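Lolham holiday flats to reopen after winter refit

2 July 2018

The Hollaleo holiday apartments on the seafront at Lolham will take guests again this month, after a refit that kept the building shut since the end of last season.

The block has 73 self-catering flats over five floors, from studios to units with three bedrooms. Owner Ellau said bookings were open for stays from the second half of July, with a minimum of three nights until the end of the summer and five nights over the school holiday weeks.

Most of the work has gone on kitchens and bathrooms. Every flat has a new hob, oven and full-size fridge, and the old electric showers have been taken out. The lift, which was out of use for long spells last year, has been replaced. Balcony doors on the sea side have been changed as well, after complaints about draughts and wind noise.

"People were fond of the place but they were putting up with things," said Arnar Bergmann, who manages the building for Ellau. "The lift was the one we heard about most, and the showers came next." 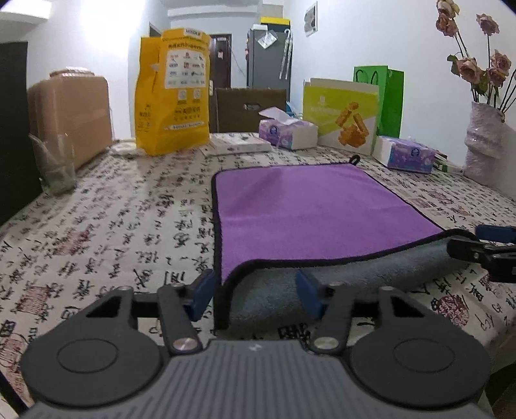

Prices start at £333 for a three-night stay in a studio. Bed linen and bath towels are included, but guests are asked to bring their own beach towels. There is a £5 daily charge for a space in the car park behind the building – it was free before – and spaces can't be booked ahead. Dogs are allowed in the ground-floor flats only.

The outdoor pool will stay closed for now. Bergmann said the pump room still needed work and that he didn't want to give a date. Guests can use the indoor pool at the Athumani hotel next door free of charge until then, between 7am and noon, by showing their flat key at the desk.

The laundry room on the first floor has also moved. It is now beside the bike store at the rear entrance, and the machines take cards as well as coins.

Bjartur Bach, who runs the café on the corner opposite, said trade had been slow while the flats were empty. "We get the breakfasts and the ice creams from over there," he said. "I've cut my hours since Easter. I'll be opening at eight again when they're back."

Guests who had stays cancelled in the spring because of the building work can rebook at the price they first paid, as long as they do so before the end of July. The booking office is open daily from 9am to 5pm. Keys can be collected from 3pm on the day of arrival, and flats must be cleared by 10am on the day of departure.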